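Skestdale Games Weekend: pre-opening inspection, main hall and side room
Checked by: Harriet Brannigan
Walked round with: Wendell Dvorak (power), Jalen Zamora (network)
Started 7.40 am, finished later than we said

Marks used: OK, FIX (before doors), NOTE (we can live with it)

1. Fire exits clear and unlocked: FIX
North door fine. South door had the cardboard Irkon dragon parked across it. It is a lovely dragon and I'm told it took the studio most of July, but it does not open outwards when pushed. Moved to the foyer, where it can frighten people on their way in.

2. Extension leads: FIX
Two leads plugged into each other behind the Jidunik demo stand, the second one feeding a kettle. Wendell removed the kettle and has been looked at coldly ever since. One lead per bank, straight to the wall, as per the sheet everybody signed.

3. Cable covers on walkways: OK
All down and taped. The tape is bright pink. We ordered yellow.

4. Portable appliance labels: NOTE
142 items on the list. Every monitor and console has a sticker in date. Roscoe Ferreira's arcade cabinet has a sticker too, but it says "tested by Roscoe". Cabinet stays switched off until someone who isn't Roscoe has had the back off.

5. Headsets wiped and bagged: OK
Spare ear pads in the blue crate under the desk. Please stop putting sandwiches in the blue crate.

6. VR area, floor marked and clear: FIX
Marked, yes. Clear, no. There was a beanbag inside the square. Last year a player found the beanbag with his shin and then found the wall with his controller, and we are still paying for the plaster. Beanbag now in the quiet corner. Spotter needed at all times, facing the player and not the screen.

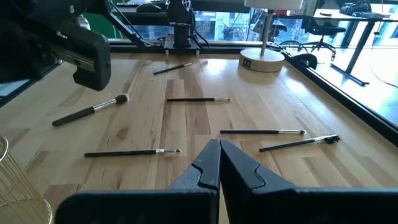

7. Flashing image warnings: FIX
On the Szabo racing game there was a warning, in grey on slightly darker grey, at knee height. New one printed in black on white and put up where eyes are kept. Jidunik say their game has no flashing in it. I played until the first boss and would describe it as mostly flashing. Sign up there as well.

8. Network cabinet locked: OK
Jalen has one key, I have the other. Cabinet was warm but the fan is running. He would like it recorded that it was his idea to buy the fan.

9. Age ratings shown on every machine: FIX
Two machines at the far end had nothing on them. Kenji Strickland's survival game is on one, and he argued that it is "suitable for anyone with a strong stomach". That isn't a rating. Moved behind the curtain with the other 18s, and there is to be a steward on the curtain.

10. Chairs: NOTE
8 gaming chairs taken out of use. Gas lifts gone, so they sink gently during a match until the player is looking at the underside of the desk. Labelled and stacked by the loading door. Do not let the tournament players talk you into bringing them back because they are "lucky".

11. Capacity board: OK
Set to 1088 for the whole building. The clicker on the front door is working. The clicker on the side door was going up by itself in Wendell's pocket and has been reset.

12. First aid kit: FIX
Present, sealed, and full of plasters with dinosaurs on them. No eyewash. Roscoe sent to the chemist, partly to get him away from the cabinet.

13. Volume on main stage: NOTE
Fine at the desk, painful in the front row. Tape mark put on the slider. It will be ignored by lunch, so whoever has the afternoon shift should go and look.

Items 1, 2, 6, 7 and 9 were put right while we were there. Item 12 is waiting on Roscoe. Item 4 is also waiting on Roscoe, in a manner of speaking.

Signed: H. Brannigan
Copy to the front desk and one to go inside the cabinet door (network, not arcade)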